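Student Arm Project Reaches Its Second Year: A Conversation With the Team Lead at Karnari

The robotics project at Karnari started as an after-school club and is now a credited elective. Students build a small tabletop arm from printed parts, wire it, calibrate it, and then spend most of the term getting it to pick up and place objects. The team lead is a senior who joined in the first year and now handles calibration and the task schedule. The interview took place in the workroom and has been shortened for length.

The arm the students use is called Clerno. The name belongs to the design, which the group maintains itself, and every arm built from it carries the same name with a number. Clerno 2 is the one in regular use. The first was taken apart for its servos.

"The first arm had a wrist problem," the team lead said. "The bracket was printed with the layers running the wrong way, so it split along a layer line when the gripper closed hard. We printed it again on its side. That was the whole fix, but it took us until April to find it, because we kept looking at the servo."

Asked how the work is divided, the team lead described three jobs. One student runs the arm, one sets the table, and one writes the log. They rotate at every session. The student who sets the table does not see the program beforehand, and the student at the arm does not choose the layout. The team lead considers this the most useful rule the group has.

"If the person who wrote the code also sets out the bricks, the bricks end up where the code wants them," the team lead said. "You don't notice you're doing it. Our numbers dropped a lot when we split those two jobs, and they were better numbers."

The tasks are simple to state. In the first, the arm lifts a single brick and puts it down inside a marked area. In the second, it lifts a stack without separating it. The third is sorting, in which bricks of one color go into a bin and everything else stays on the table. Other toys may be added as distractors, and touching one ends the run.

"Stacks are harder than people expect," the team lead said. "With a single brick you can be off by a little and the fingers will push it straight as they close. With a stack, the same error turns the top brick and leaves the bottom one where it was. Then you have two objects, and the program thinks it has one."

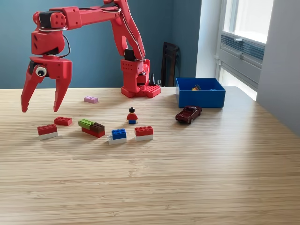 What is the most common cause of a failed pick?

The height estimate. "Side-to-side error is usually small by the middle of the term," the team lead said. "Height is what goes wrong. If the arm stops too high, the fingers close on the studs and slip off. If it goes too low, the tips press on the table, the servos load up, and the whole arm shifts. After that every position is off until somebody homes it again."

Homing is done by hand. The student moves each joint to a reference position, reads the value the servo reports, and enters the difference in a file. The team lead said that the procedure is slow but that the group has not replaced it, on the grounds that students who have done it can recognize a bad offset from the way the arm moves. An automatic routine was written last year. It worked on one arm and failed on the other, and it was left in the repository with a comment at the top.

The group's log records every attempt. At the time of the interview it held 3275 entries. Each entry gives the task, the layout, the software version, the result, and a failure code if there was a failure. The codes have been revised twice. The original list had a code for "other," which students used so often that it was removed.

"Taking it out was annoying for everybody, including me," the team lead said. "You had to decide what had happened before you could save the entry. Sometimes you really couldn't tell. We ended up adding a code for 'not observed,' which means the person was looking at the screen. That one is allowed, but you have to repeat the run."

A program is tested in blocks of 40 attempts. The group used shorter blocks in the first year and found that results from one session could not be compared with results from the next. The longer block takes up most of a session when the arm behaves. When it does not, the block is abandoned and the partial results are kept in the log but left out of the comparison.

On the software side, the students write in Python and send position commands to the servos over a serial line. The loop that reads positions was originally written with a delay of 500 milliseconds, copied from a test script. The team lead found it while looking for something else.

"It was reading the joints twice a second and acting on old values," the team lead said. "So it would overshoot, correct, overshoot the other way. We had spent weeks adjusting gains. I deleted one line, and then we had to redo the gains, since they had been tuned for the wrong loop."

The team lead was less interested in discussing the competition, although the group does enter one. The regional event, the Fernandes Cup, uses a fixed set of objects and a time limit. The Karnari team placed in the lower half at its first appearance. Its arm completed every pick it started but ran out of time. The team lead attributed this to a conservative speed setting and said that it would be raised for the next event, within limits.

"Above a certain speed the upper arm swings when it stops," the team lead said. "It's a long plastic part with a motor on the end. You can wait for it to settle, or you can slow down before you get there. Either one costs time. We're measuring which costs less, and at the moment it depends on how far it has to travel."

Stiffer parts have been considered. A version of the upper arm with thicker walls was printed and tested, and it reduced the swing. It also added weight, and the shoulder servo ran warm during a full block. The group went back to the lighter part and is now looking at the shape of the internal ribs.

Cables are a recurring item in the log. A wire that is too short pulls on the wrist at the end of its travel, and one that is too long can be caught by a joint. The current rule is to route each cable with the joint bent to its limit and to leave slack on the outside of the bend. New members are given this job first. The team lead said it teaches them the range of every joint faster than the drawings do.

The group shares some of its work through Cotum, a file library used by several school teams. The printed parts and the homing instructions are posted there. The log is not, although the team lead would like to see it released once the older entries have been converted to the present codes. No one has been assigned to do it.

Asked what a new team should build first, the team lead answered without much hesitation. "The log. Even if it's a sheet of paper. We have two months of work at the beginning that we can't use for anything, and the arm was running fine for a lot of it. We just don't know which parts."

The next item on the schedule is a second gripper with shorter fingers. The team lead expects it to flex less under load and to reach less well into the bin. Both claims will be tested with the same layouts as before, starting with the single brick.

Related items
Homing a Printed Arm by Hand: Notes From the Workroom
Fernandes Cup: Rules and Object List
Failure Codes, Third Revision
Choosing Layer Direction for Load-Bearing Parts
How to Join the Karnari Robotics Elective

Posted 12/3/18 | Contact the Karnari Robotics Elective | Copyright Karnari. All rights reserved. | Back to top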